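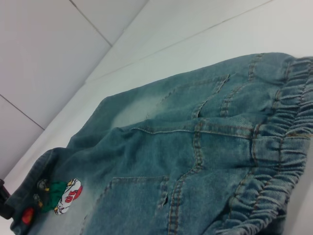

Vol. 12, Issue 44

Subject: Re: Folding cell at Gasa, effect on bench staffing
List: Willia garment handling

The denim above is typical of what gives the cell trouble: elastic waist, back side up, with a patch sewn on one leg. Comments on the earlier message follow.

> We are told the Zaugg arm will take over folding at the Gasa
> sorting hall. Does the list have figures from a site where it has
> run for a full season? Our people at the benches want to know
> what is left for them to do, and whether the piece rate stays.

We have had one cell running next to four manual benches since the spring. Over the last full week it averaged 70 garments an hour on flat items (T-shirts, pillowcases, plain pants). An experienced folder does more than that on the same mix, but the cell runs through breaks and into the evening.

Elastic waistbands are the main exception. The gathers pull the top of the garment narrower than the seat, so the two sides do not line up when the leg is brought across. The planner looks for a straight waist edge and does not find one. Appliqué is the second exception. A stiff patch on the leg moves the fold line, and if the patch is partly under a crease the software may read it as a separate object. Faded areas have caused fewer problems than we expected.

In one logged shift we had 177 stops. Most were cleared in a few seconds by turning the garment or smoothing a cuff. That work did not exist before and it was not in anyone's job description. For the first month it was simply added to the nearest bench, and the piece count at that bench dropped accordingly.

What changed for the staff, in order of how much it was discussed:

1. Piece rate. It was dropped for the bench beside the cell and replaced with an hourly rate. The other three benches kept it. This is still disputed.

2. Grading. Folders used to check for stains and open seams as they folded. The cell does not check. Grading is now a separate step upstream, seated, with better light.

3. Job mix. The benches now get mostly the hard items — children's pants, anything lined, anything with straps. Wrist complaints have gone up, and we rotate every two hours.

If you keep the piece rate, recalculate it for the new mix before the cell starts. We did it afterward and would not repeat that.

The Wereo logging add-on is worth having. It records the reason for each stop, and the bench staff can correct the label. I can send the category list off-list.

Has any site tried feeding elastic waists front side up only? We have not tested it.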